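4.2 Opening and Closing Appliance Doors

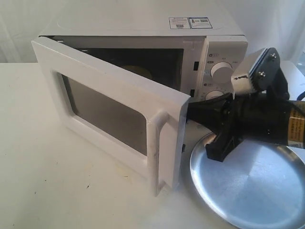
Figure 3. Microwave door task. The gripper works at the door; both control knobs are on the front panel of the oven.

Cameron Ruddock, commenting on an early draft, objected that a door is hardly a chore, and that a household wants its lunch heated and has no use for an oven standing open. We accept the point. Door opening is scored separately in this study only because so many longer chores depend on it, and Table 4 gives the results for complete chores.

Each door trial began from one of 21 starting poses and was stopped after 60 seconds. A trial counted as a success if the door was open far enough for a plate to go in without touching the frame. Closing was scored as a second trial, with the same time limit, and the latch had to engage fully. Across both directions we ran 866 trials. Trials in which the oven slid on the table were marked as failures even when the door ended up in the right position.

Opening was the harder of the two. Most failures came in the first moments of the pull, when the gripper lost the handle before the latch let go. Pushing the door shut needed little precision, and the Praltetti controller handled it from nearly every pose. The Galang controller was slower and often ran out of time while lining up.

Knob turning remains unsolved in our setup. Neither controller could set a cooking time reliably, and a timer knob that stops short of the mark leaves the food cold. For this reason we do not report the full heating chore as achieved by either system. Ebbe Forsberg repeated a subset of the door trials at Stindby in May with a heavier oven and saw fewer slides, but the failures at the handle were of the same kind. Section 4.3 turns to drawers.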